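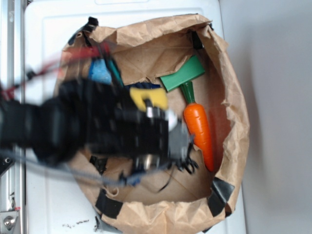

The owner of an earlier edition wrote in to ask why a play grocery set needs a manual at all, when groceries manage without one. Fair enough. Groceries also tear through the bottom of the bag on the front steps, and the Nulora Market Bag Set would like to do better.

Section 6. Opening and Setting the Paper Bag

Before you start: clear a patch of smooth, wipeable surface with 40 inches of elbow room. The bag comes folded flat, and it will try to go back to that shape whenever you look away.

1. Take one bag from the sleeve. Hold it by the sides and push a fist down to the bottom until the floor lies flat. Creases in the floor are normal. So are creases everywhere else.

2. Roll the rim outward, a little at a time, working around the bag. Aim for an opening wide enough for an adult hand. An oval is fine. A perfect circle has been reported once, by the Evstead office, and they had no witnesses.

3. Fix the rim with four short strips of black tape, spaced around the edge. Press each one down for a slow count of 6.

Note: Clear tape also holds, but you will spend the afternoon looking for the end of it.

Caution: Do not staple the rim. Small hands go in there. So do yours.

Section 7. Loading the Bag

1. Lay the toy carrot in first, along one side. It may point whichever way it likes.
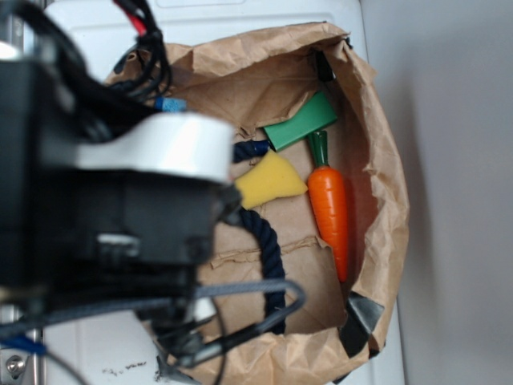

2. Put soft items, such as a sponge, beside the carrot and leave a gap between them. A bag packed tight is a bag that has to be tipped out, and then you are back at step 1 with a carrot under the couch.

3. Add other items one by one, keeping the pile below the rolled rim. The set has 17 pieces. The bag does not hold 17 pieces. Please stop writing to us about this.

4. To unload, reach straight down and lift each item clear of the rim before moving it sideways. Dragging things over the edge unrolls the paper and lifts the tape.

Caution: Never lift a loaded bag by its rim. The rolled edge looks like a handle and is lying to you. Support the floor with a flat hand.

Section 8. Care and Replacement

Wrinkles do not affect play. Small tears in the floor can be taped from the underside. Retire the bag when a piece falls through, or when around half the rim is tape.

Replacement bags are sold in the Darkell refill pack. Baxter bags are a little taller and will also fit, if you roll the rim down one extra turn.

Revised August 18, 2022. Discard earlier editions, including the one that told you to iron the bag.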